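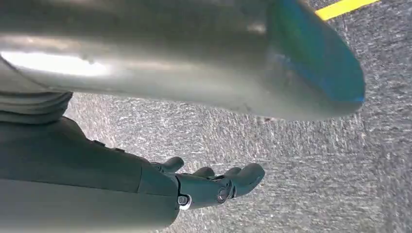
Rostislav Baláž comenta que lo primero que miraría es el precio de los repuestos, antes que el del robot, y la verdad es que me ha dejado pensando. Estamos preparando el presupuesto de un humanoide con manos articuladas para mover piezas metálicas cilíndricas en el taller y ¡tengo unas ganas locas de empezar! Me han pasado oferta Fusmont y Stasex. La primera incluye 2 manos y la puesta en marcha; la segunda sale más barata, pero cobra la formación aparte. ¿Qué partidas se os olvidaron a vosotros? Quiero cerrarlo en octubre.

Skallton_norte
¡Qué buen proyecto! Nosotros pasamos por lo mismo y lo que más se nos fue de las manos fueron las horas de integración. Pusimos 40 y gastamos 111 (con lo que aprendimos ahí, la segunda célula fue un paseo). Pide por escrito la carga útil con el brazo extendido, que en el catálogo suele venir la otra, y lleva tus propias piezas a la demostración, las más pesadas y las que más resbalen. Mira también el suelo: si trabajáis sobre moqueta, que lo prueben sobre moqueta. Y pregunta cuánto tarda en llegar un dedo de repuesto, a nosotros nos tuvo parados casi 11 días.

McKinnon
Alquila primero, si te dejan.

Rostislav Baláž
Sigo en lo mío, repuestos y mantenimiento en una hoja aparte, por años. Compara las dos ofertas con la formación ya sumada a la de Stasex, porque si no parece más barata de lo que es. Yo pediría además que la garantía nombre expresamente las articulaciones de la mano; en la nuestra solo ponía «brazo» y hubo discusión. Por lo demás, adelante, ¡se disfruta muchísimo! Cuando tengas la oferta definitiva, súbela sin los datos de la empresa y le echo un vistazo.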